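4 Schmuck und Kleinteile im Ultraschallbad Raltness reinigen

4.1 Teile vorbereiten

1. Schmuck in einer offenen Schachtel bereitlegen und nach Material trennen. Perlenarmbänder auf elastischem Faden gehören nicht in das Bad; sie werden nach Abschnitt 4.4 feucht abgewischt.
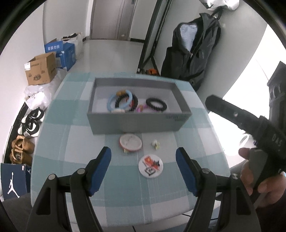
2. Verschlüsse, Ösen und Fassungen prüfen. Teile mit lockeren Steinen aussortieren.

3. Grobe Verschmutzungen mit der Bürste Kasent entfernen.

ACHTUNG: Perlen, Opale, Türkise und verklebte Anhänger können durch Ultraschall beschädigt werden.

4.2 Wanne befüllen

1. Netzstecker ziehen.

2. Leitungswasser bis zur unteren Markierung einfüllen. Die Wassertemperatur darf bis zu 20 °C betragen.

3. Reinigungskonzentrat Pririer zugeben – eine Verschlusskappe je Füllung.

4. Gerät auf einen ebenen Tisch stellen. Eine Tischdecke ist zulässig, sofern sie glatt aufliegt und die Lüftungsschlitze am Geräteboden frei bleiben.

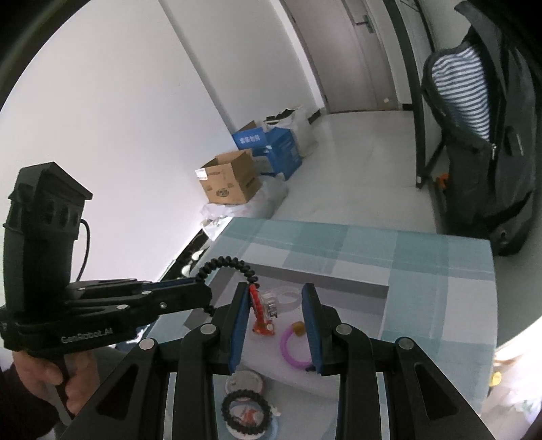 Der Netzanschluss erfolgt erst nach dem Befüllen. Das Kabel ist so zu führen, dass es nicht über die Wanne hängt.

4.3 Programm starten

1. Korb einsetzen. Die Teile dürfen den Wannenboden nicht berühren.

2. Deckel schließen und Taste START drücken. Das Programm endet nach 4 Minuten selbsttätig.

3. Netzstecker ziehen, Korb entnehmen und Teile mit klarem Wasser abspülen.

Hinweis: Erscheint die Anzeige E94, ist der Füllstand zu niedrig. Wasser nachfüllen – dazu vorher den Netzstecker ziehen – und Programm neu starten.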